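Phone Cases: Sorting, Storage and Shelf Labels
Lirholm resale room, December newsletter
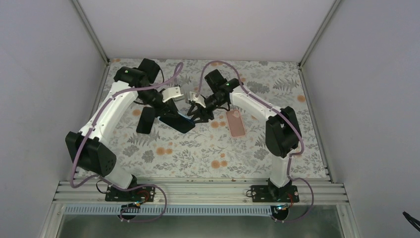
Phone accessories now have their own section at the Lirholm resale room, on the shelf to the left of the chargers. Until last month they were kept in one deep bin with cables and remote controls, and most of the stock at the bottom was never looked at. Eskil Bråten has emptied the bin and moved the contents to shallow Fjeld trays, three to a shelf. Sorting is done flat on a patterned cloth, where items are placed with space between them and a plain black piece is easy to tell from one with a colored line along its edge. Decorated pieces, such as the dusty pink one with the small light heart near the top, go in the front tray. Plain black goes in the middle tray and anything unidentified goes at the back.

Sizing is the slow part. Many cases carry no model name, so Joar Rustad measures the inside length and width and writes both on a removable label, in millimeters. Camera cutouts are checked against the Kidotik size chart taped inside the cupboard door. A case that matches nothing on the chart stays in the back tray for three months and is then recycled.

The count at the end of the first sort was some 530 pieces, including screen covers still in their sleeves.

Donors are asked to remove cards and photos from cases before dropping them off — wallet types especially. Cases with torn hinges or sticky surfaces cannot be accepted. The section is open for browsing on Saturday from 10 a.m., and the measuring gauge can be borrowed at the counter.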